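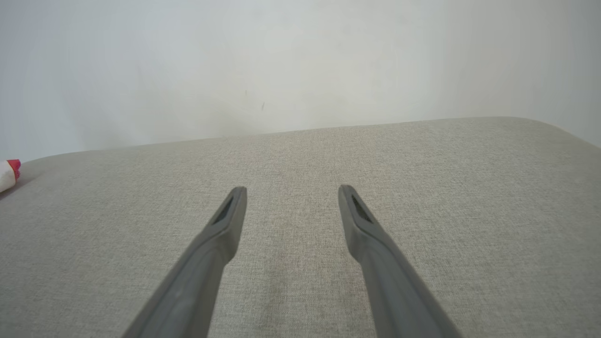 Light grey-beige woven upholstery, with a rounded corner at the right.

Cleaning a Fabric Seat or Ottoman

This page sets out the method used by the Clallow Furnishings Advice Service for the routine cleaning of upholstered seats, footstools and ottomans in woven fabric. It applies to fixed covers. Removable covers should be washed according to the label sewn inside them.

Before you begin

Find the care label, normally on the underside of the seat or beneath the dust cloth. A letter W means that water-based cleaners may be used. A letter S means solvent only, and the wet stages described below must be left out. A letter X means vacuuming only. Where no label can be found, treat the piece as S until a test has been carried out.

Clear the surface completely. Small items left near the back edge are easily knocked down behind the furniture or drawn into the vacuum cleaner.

You will need:
A vacuum cleaner with an upholstery nozzle
A soft clothes brush
Two white cotton cloths
A bowl and a measuring jug
Mild washing-up liquid, unscented if possible
A dry towel

Step 1. Brush and vacuum

Brush the whole surface lightly in one direction, then vacuum in overlapping strokes. Speckled weaves, in which lighter and darker threads are mixed, hide crumbs and dust very well, and a seat that looks clean will often give up a good deal of grit. Go over it a second time at right angles to the first. Work slowly round the corners, where the cover is stretched and the weave may be slightly open.

Step 2. Test the fabric

Mix 5 ml of washing-up liquid into 200 ml of lukewarm water. Dampen a corner of one cloth and press it against a hidden part of the cover for 20 seconds. Leave the patch to dry. If colour has come off on the cloth, or the patch has dried darker or stiffer than the fabric beside it, do not continue.

Step 3. Treat marks

Wring the cloth until it no longer drips. Dab each mark from the outside towards the centre, turning to a clean part of the cloth as it picks up dirt. Do not rub — rubbing raises the fibres and leaves a dull patch that cannot be put right. Change to the second cloth, dampened with plain water, and dab again to lift out the soap.

Before treating a faint dark area, look at it from several sides and under a different light. Shadow on a padded surface is easily mistaken for a stain.

Step 4. Even out the surface

Pale fabrics are prone to water rings. Once the marks have been treated, wipe the entire top with the plain damp cloth, from one seam to the next, so that it dries at the same rate all over. Press the towel down firmly to take up spare moisture.

Step 5. Dry

Open a window and keep the piece away from radiators and direct sun. Most seats may be used again the following morning. Thicker padding takes longer, particularly in December, and should feel dry when pressed hard with the palm. Brush once more when dry to lift the weave.

How often

Vacuum every fortnight. The full method is suitable twice a year for household furniture, and every two months for seating in waiting rooms and common rooms.

Related pages: Leaflet 31, Ink and Candle Wax; Leaflet 145, Loose Covers and Shrinkage.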